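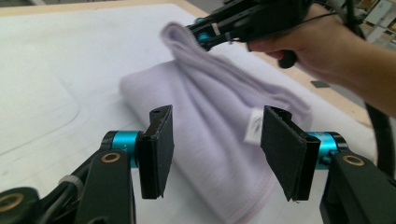 lilac towel, the ribbed one

Towels going stiff, hard water or am I doing something dumb?
posted 9th August by pegboard_sue

Hi all! We moved to Madard in February and every towel I own has slowly turned into cardboard. The lilac one is the newest of the bunch and even that one scratches now. I use Zeko liquid, a full cap, plus softener, warm wash, then the line. My sister says it's the water. My neighbor says it's the softener. Help!

marlow98
It's the softener. It coats the loops and then they don't soak up anything. Quit it for a month and run them hot with a cup of white vinegar (in the drum, no soap). Mine came back after two rounds.

pegboard_sue
But they smell so nice with it :( Will they smell like salad?

marlow98
Nope, it rinses out.

tubandtile
Gonna disagree on the vinegar. I fixed washers at Ashour Appliance for 10 years and I swapped plenty of door seals for people who poured that stuff in every week. Once in a while, fine. Every load, no. And a full cap is way too much soap! Two tablespoons does a normal load.

marlow98
Five years of vinegar here and my seal is fine.

tubandtile
Good for you, lol. I've seen the other kind.

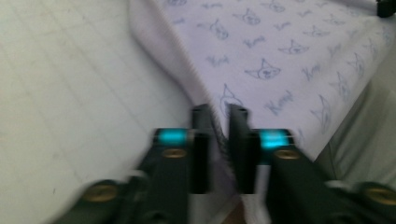
quiltpatch

Can I jump in for the line drying people? I have printed cotton that gets crunchy the same way and I've never owned a bottle of softener in my life. Snap each piece hard a few times before you hang it, then give it 10 minutes in the dryer on no heat when it comes in. Huge difference. Also get a test strip for your water before you spend money. My cousin in Omudia paid 2,000 for a whole house system and her towels are still scratchy.

pegboard_sue
Ok, strip ordered! I'm cutting the soap first and skipping the softener, and I'll save the vinegar for one load so you two can stop fighting.

tubandtile
Run the washer empty on hot first. There's probably a pile of old soap in there.

marlow98
That part I agree with.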